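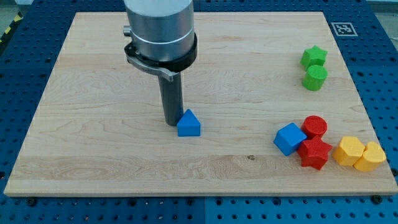 The rod end effector over the test board, next to the blue house-shaped block. Photo: Prikelix

Prikelix opens bench trials of tabletop pushing service

April 2020

Prikelix has opened bookings for a bench testing service aimed at groups that write control software for robot arms but do not have an arm of their own. Customers send in their software, the company runs it on a fixed cell at its Abu Hammour workshop, and the results come back as logs and video. The service has been in closed trial with two outside users and will take general orders from May.

The task on offer is pushing. The arm carries a plain cylindrical rod in place of a gripper and moves coloured plastic blocks across a flat maple board. The software under test is given a target, such as bringing the blue cube up against the yellow heart or separating the two green blocks, and has to reach it by contact alone. Nothing is picked up. The blocks come in a range of shapes, among them stars, cylinders, a hexagonal prism and a house with a pointed roof, and they differ in how they turn when pushed off centre.

"A cylinder will roll around the tip and a star will catch on it," said Kurniawati Lumbantobing, who runs the cell. "Software that has only been tried on cubes tends to fail on the star within the first few minutes. It is a cheap way of finding that out."

The board rests on a perforated metal table. A square printed marker beyond the back edge of the board gives the vision system a fixed reference, and its position is checked before each booking. Customers may use the position data supplied by Prikelix or work from the raw camera feed. The company says most trial users began with the supplied data and moved to the feed later.

The basic package is a block of 129 pushes from starting layouts chosen by Prikelix. The larger package is 1,000 pushes, and the customer may specify the layouts. Both include a log of commanded and measured tip position, contact force at the wrist, and block positions before and after each push. Video is included with the larger package and costs extra with the smaller one. Prices are given on request and depend on whether the run has to be attended.

Software is accepted as a container with a documented interface. It receives the state of the board and returns a start point, a direction and a length for each push. Continuous control, where the software steers the tip during the push, is supported but has to be booked separately, as the speed limits are set by hand for each customer. Tip height above the board is held by the cell's own controller in all cases and cannot be changed from the customer side.

During the closed trial the cell completed 1,761 pushes. Prikelix reports that 17 of these were stopped by the force limit, in most cases when a block was trapped between the rod and another block. The stops are left in the logs and marked as such. Blocks pushed off the board are replaced by hand, and the time taken is not charged.

Esi Ankrah of Malturov, one of the two trial users, said the logs were of more use to her group than the success rate. "We had friction wrong in our model. The simulated blocks slid further than the real ones, and they slid the same distance in every direction. On maple they do not. We would have gone on tuning the wrong part of the planner." She said the turnaround was slower than expected for the first run, at nine working days, and improved to four by the third.

The second user, Dedier, ran a planner that sorts blocks into groups by colour. Hugo Alcaraz, who led the work there, said the interface was simple to meet but the documentation on coordinate axes was unclear, and his team lost a day to a mirrored y axis. Prikelix has since added a test message that drives the tip to each corner of the board in turn, so that the axes can be confirmed before any pushes are made.

There are limits to what the cell can be used for. The board is the only surface on offer, and its friction differs slightly along and across the grain. Customers cannot supply their own blocks at present. The rod is rigid and no compliant tip is stocked, although Florencio Figueroa, who handles orders, said a rubber-ended version was being tried and might be added if enough customers asked for it. Runs with two arms are not planned.

Prikelix also sells the board, block set, rod and printed marker as a kit for laboratories with their own arm. The kit comes with mounting drawings and the same starting layouts used in the basic package, so that results from a customer's bench can be compared with those from the workshop. The rod fits a standard clamp ring. The arm, table and camera are not included.

Bookings are taken in order of receipt, and the software must pass the interface check before a slot is confirmed. Logs are kept for six months and then deleted unless the customer asks for longer storage.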